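Finger pads on the hand-held gripper, when do you swap them?

mqalli_bench
We run a hand-held gripper for the key ring and tray tasks, same fingers as the arm in the Gajewski cell. Pads are at 1,257 grasps. The split ring with the colored key tags has started slipping when I pick it up by the clasps, maybe one time in 19. The tray is fine.
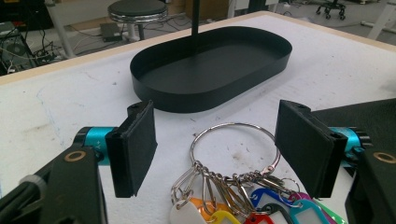
Bolts on both finger mounts are at the torque on the sheet and I checked the jaws for play in September. Do I change the pads now or wait?

hiredmont_tech
Clean them first. Lint kills grip long before the rubber goes. Masking tape, press and peel, then a wipe with alcohol. I do mine every 254 grasps.

Hugo Collet
Disagree on the alcohol. On our Costinari pads it made the facing go shiny and we lost more grip than we gained. Tape only — and swap both sides together, even if one looks OK.

mqalli_bench
Tape it is. Here is the other view, with the tray back in place.
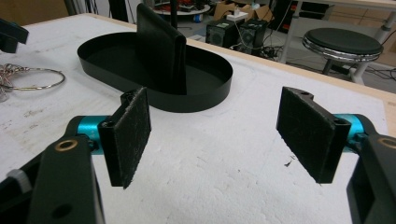
Finger pads before cleaning, left one has the most lint.

hiredmont_tech
That left one is past cleaning if you ask me. Alcohol never hurt ours, but we buy from Bruvberg so it could be a different material.

Hugo Collet
Could be. I would still tape it, run 50 picks on the key ring and write down the slips. If it drops any, change them. It takes 11 minutes with the fingers off.

mqalli_bench
Do you recheck the opening width after?

Hugo Collet
Yes, every time. New pads are thicker than worn ones, so zero it with the jaws closed.

mqalli_bench
OK. I have one spare pair here and will order another. Mostafa Sqalli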